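Home | Facilities | Inspections | Forms | Contact

Benkirane Building: Fire Exit and Housekeeping Checklist
Apr 6, 2019, by Johanna Schwaiger
Last updated: September

Scope: ground floor, Rooms 2 and 190. Each item is marked Satisfactory, Action Required, or Not Applicable.

1. Exit doors open fully from the inside. Satisfactory.
2. Exit signs lit on battery test. Satisfactory in Room 190. Action Required in Room 2; work order 1036 issued to Brovon.
3. Extinguisher tags current and legible. Satisfactory.
4. Tape markings on surfaces secure, with no lifted ends. Action Required: small lifted flap and frayed edge on one strip.

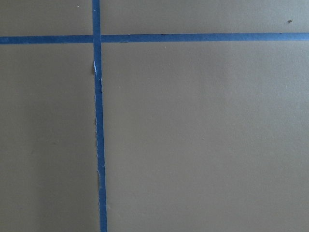

Meriem Lahlou asked that item 2 stay open until the sign has passed a full battery test, as the previous repair was signed off on a visual check alone. Agreed. The item will be carried forward.

5. Corridor to the rear stairs clear of stored goods. Action Required. Cartons from the Grakero delivery are to be moved to the storeroom.
6. Evacuation plan posted at each exit. Satisfactory, although the plan in Room 190 shows the former assembly point and must be reprinted.
7. Paper coverings on work tables kept away from heat sources. Satisfactory. 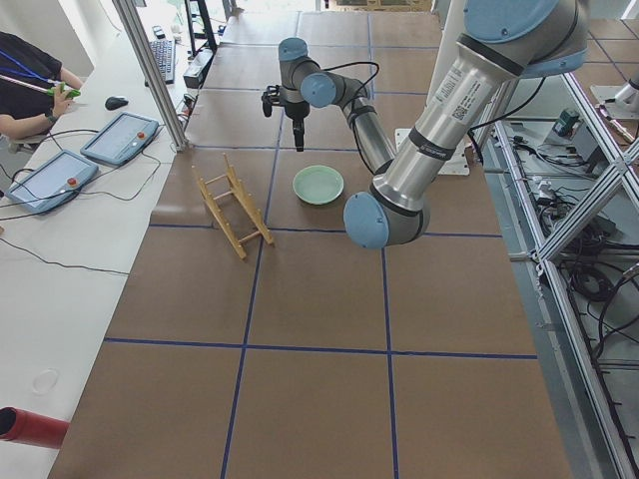
Item 7. Work table with brown paper covering.

8. First aid cabinet stocked and unlocked. Action Required: burn dressings to be reordered.

Corrective actions assigned to Mostafa Bouazza. Reinspection by Roya Akbari.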